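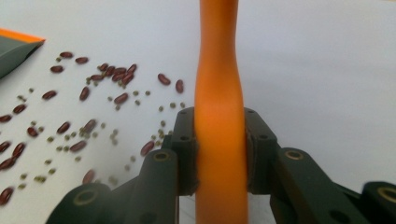
I've been at the Skarham packing plant long enough to remember when the most advanced thing in the building was the tape gun, so it still feels odd to tell people that I spend half my shift teaching a robot to sweep. Well, not the robot directly. I hold a pair of grippers and clean up a mess with them, and all of that gets recorded, and later the people on the Odby project turn it into something a machine can learn from. The mess is always food, stuff we handle anyway. Kidney beans, and those tiny green ones that get in between everything and go everywhere except where you want them. And you try getting a grip on something smooth and orange with two black fingers that aren't yours! The first week I dropped everything I picked up.

I should back up. When management announced in July that we were getting automation on the cleanup side, the break room went pretty quiet. Spills are a big part of the day here. A bag splits, a hopper jams, somebody clips a pallet, and out comes the brush. It isn't anybody's favorite job but it's a job, and a few of us had worked out that it was probably ours. I went home and looked at the listings, I'm not going to lie.

Then they asked who wanted to do the recording work, and I put my hand up mostly to get off my feet in the afternoons.
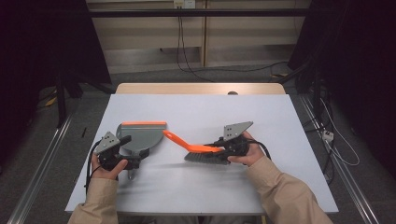 Dustpan on the left, brush on the right, and my wrists complaining about both.

What surprised me is how much there is to know about sweeping. I've been doing it my whole life and couldn't have told you one thing about it. With your own hands you feel the pan tip and you fix it before you've noticed. With the grippers on you have to think about it. Is the edge of the pan flat to the table? Am I holding the brush too far up the handle? The rubber lip is the secret, by the way. If it's not lying flush, the little green ones slide right underneath and you get to chase them a second time.

You also find out you have a style. I'm a lot of short strokes, always have been. One of the guys from the Rando line does one long pull and then goes back for the stragglers, and we've had some pretty heated talks about who's right (me). The project folks said they want both, plus people who are left-handed and people who are slow. I liked hearing that. In all my years here nobody had asked me to be slow before.

By the end of my first stretch I had 675 takes to my name, and the group of us together had 2,267. The target is 2,356, so by the time you read this we may well be done with sweeping and on to wiping, which I am told is worse.

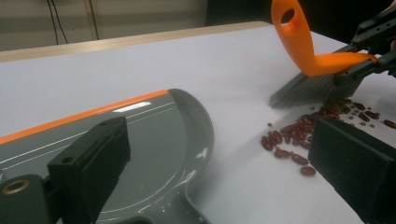 Brush, beans, pan. I still say short strokes.

So does it change things for us? Yeah, it does. The recording days are easier on my back and harder on my head. I come home tired in a different way, kind of like after a long drive. The pay is the same, which I have opinions about – if I'm teaching the thing, I'd like a teacher's rate, and I've said so to the office in writing. They're "looking into it." We'll see.

The younger folks seem excited. A couple of them have already moved over to the Dewan building to look after the machines there, and they say it's decent work, mostly clearing jams and resetting stuff. The older crew is more split. One woman I've worked next to forever won't touch the grippers, says she's not training her own replacement, and I don't have a good answer for her. I don't think she's wrong to ask. I just figured that if somebody was going to show it how to hold a brush, it might as well be somebody who's swept this floor.

What I'd like is for someone to put it on paper what happens to the 4 of us on cleanup once the recordings are finished. We've been told there'll be a meeting. I'm bringing my list, and I'll post again afterward if there's anything worth posting.

Oh, and to whoever asked in the comments last time: yes, I still find beans in my shoes.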